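Rornura Bench Arm – see it at the Nikolaidis open day

Product page / Two-arm table system / Demonstrations

We're bringing the Rornura out again this February, and this time you can get properly close to it! The Nikolaidis workshop opens at 10 in the morning, and the arms will be running at the big table by the windows until late afternoon. Come in, pull up a stool and ask whatever you like.

The job on show is block sorting. It sounds like child's play, and then you watch a gripper try to get two fingers round a flat piece that has landed half on top of another one. Filippos Karras set up the task and he is very strict about it – blocks get tipped out any old how, and no tidying up beforehand. Visitors are welcome to do the tipping.
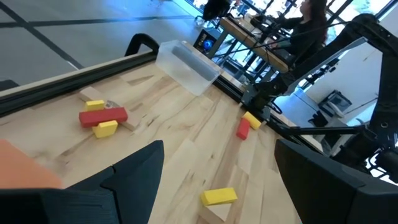
Wrist view on the block table, with a flat yellow piece between the fingers.

Each wrist has its own small camera, so you can follow the work from the gripper's side as well as from your seat. I think it's the best part of the whole visit. Reds and yellows are easy to pick out, but plain wood on a maple top is much harder, and we love seeing people lean in to look for a pale block they've missed.

Glykeria Vasilakis will be on hand all day to talk about the controls, and Ferenc Szabó is bringing the spare finger sets so you can swap a pair yourself (it takes one key and a bit of patience).

What comes with the system
Two arms with wrist cameras
Table rails, black
3 sets of fingers
Fluder control software
Practice box of 224 blocks

Last time we had 181 visitors, and the queue for the hand controls went right out of the door. If you'd like a turn, put your name down with Reginald Halvorsen when you arrive. Groups from schools are very welcome – please ring first so we can find enough chairs.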